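Notebook, 26 March 2023
Equipment plan, second attempt

Purchasing sent back the November request with one comment in the margin: "Why two grippers?" I have been composing replies ever since, and none of them can go in an email. So this time the whole thing gets worked out in simulation first, and the form gets filled in afterward, which I'm told is the usual order.

The job is the tool case station. One arm, one rack, cases with the orange latches, a couple of open bins. I want to know what we need to buy before we buy it. Last time we did it the other way and now own a very nice Poulain torque sensor that fits nothing.

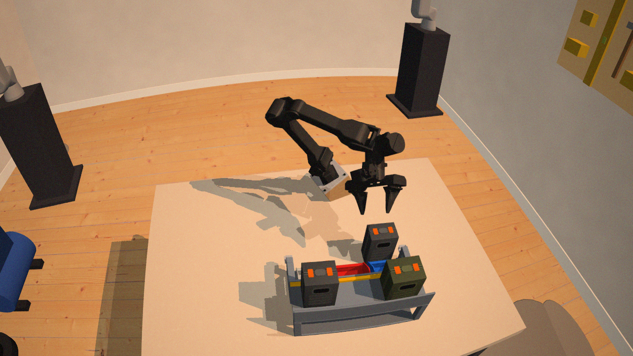 Quotes so far. Skaston wants 23 thousand for the arm and controller, delivery in 48 working days. Stiltorus is cheaper by 5 thousand until you get to page 2, where the controller turns up as an option. I asked whether anyone had ever declined the option. Still waiting on that.

Fingers are the real question. The wide pair can take a case by the body, but they're big, and I don't yet know how much room they need next to a neighboring case. If the spacing has to grow, the rack has to grow, and then we're pricing a table too. Narrow fingers are a separate line on both quotes. Nobody's price list includes the coupling plate. Add it by hand.

To do before the form goes in:
Run the gray case again with the olive one turned a little more.
Try the bins with the same fingers. If they can't manage a bin, that answers the margin comment.
Check reach to the rear of the rack with the short base.
Ask Pirkton if their rack price includes the yellow rail or if that's an "accessory."

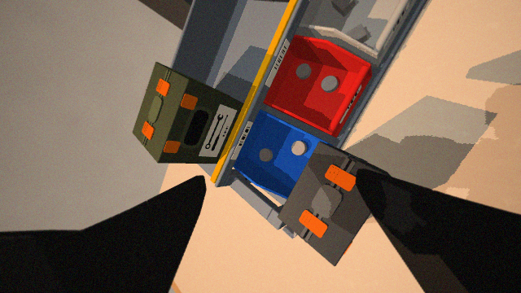

Seon-mi Ryu read this over lunch and says I've left out spares again, and that one set of fingers means the station stops the first time we bend one. She would drop the short base, buy the second set now and put the service contract off a year. She also points out that training isn't on either quote.

Fine. Spares go in, training goes in, service contract moves to next year's sheet. Short base stays until the reach check is done. Torque sensor still available to a good home.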